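Verkholm Storage: Frequently Asked Questions
Short-term lockers, shelf space and shared bins
Last revised 2025-03-21

Accounts and access

Who can open an account?
Any adult with a government-issued photo ID and a working email address. Businesses need a tax ID as well. Clubs and teams may open an account in the name of one member, who is then responsible for the charges.

How many people can use one account?
Up to nine. The account holder adds and removes users under Settings, then Access List. Changes take effect at the next full hour. Users on the list can open the unit but cannot change the plan or close the account.

I lost my access card. What now?
Report the card number through the Norix portal. The card is disabled on receipt of the report and a replacement is mailed to the billing address. Until it arrives, use the one-time code function. A code is valid for a single entry and expires at midnight.

Why was my code rejected?
The usual causes are an expired code, a code issued for the other building, or an unpaid balance. The keypad shows E2 for the first two and E5 for the third. After five wrong entries the keypad locks for ten minutes.

Sizes and weight limits

What unit types are available?
Lockers, open shelves and walk-in rooms. Lockers and shelves are in the Kashindye building only. Walk-in rooms are in both buildings. Interior measurements are printed on the rental agreement and are smaller than the outside measurements on the floor plan.

What is the weight limit for a shelf?
400 pounds per shelf, spread evenly. The limit applies to the whole shelf, including the bins. Put the heaviest items over the uprights. Do not stand on a shelf or tie a load to the crossbars.

What is the weight limit for a walk-in room?
2,000 pounds on the upper floor. Ground-floor rooms have no posted limit for household goods. For machinery, safes or stacked paper, send the weight and footprint to the office before moving in.

Can I change to another size in the middle of a term?
Yes, if a unit is free. The new rate starts on the day the old unit is found empty and swept. Credit for unused days goes to the account and is not paid out in cash.

Billing

When am I charged?
On the same date each month as the start of the agreement. If the month has no such date, the charge is made on the last day. Invoices are in the portal under Documents.

Is there a deposit?
Lockers and shelves: none. Walk-in rooms: one month of rent, returned within 14 days of move-out, less any cleaning or repair charges.

Do rates go up?
Rates are reviewed once a year in August. Written notice goes out at least 30 days before a change. Prepaid terms keep the old rate until they run out.

Are my goods insured?
Not by us. Proof of coverage is required for walk-in rooms and recommended for everything else. A homeowner's or renter's policy often extends to stored goods, but many cap the amount. Check the policy wording.

Packing and bins

Which containers work best on open shelves?
Rigid, straight-sided containers with handles. Cardboard is allowed but takes up moisture and sags under load. Bags are not accepted on open shelves. Small loose items such as balls, tools and cable should be in a container, even inside a locker.

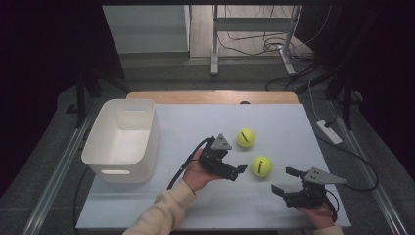

Open plastic bin with handle slots, and two tennis balls.

Do bins need lids?
Only above shoulder height and in the shared aisle. Bins with handle slots are not sealed against dust or insects, with or without a lid. Use a closed-wall box for fabric, paper and electronics.

How should I label a bin?
Unit number and surname on the side that faces the aisle. Use a tie-on tag or removable tape. Unlabeled bins found in the shared aisle are moved to the office and held for 30 days.

What may not be stored?
Fuel, paint thinner, pressurized gas, fireworks, food, plants, live animals, and anything wet. Lithium batteries larger than a power-tool pack need written approval.

Do you sell packing supplies?
Yes, at the front counter. The Prosetti shelf stocks some 900 items, mostly boxes, tape, tags and moving blankets. Unused boxes may be returned flat with the receipt.

Contact

Access and billing: Jirayu Chareonsuk
Buildings and weight approvals: Surachet Boonyarit
Both can be reached through the message form in the portal. Include the unit number in the subject line.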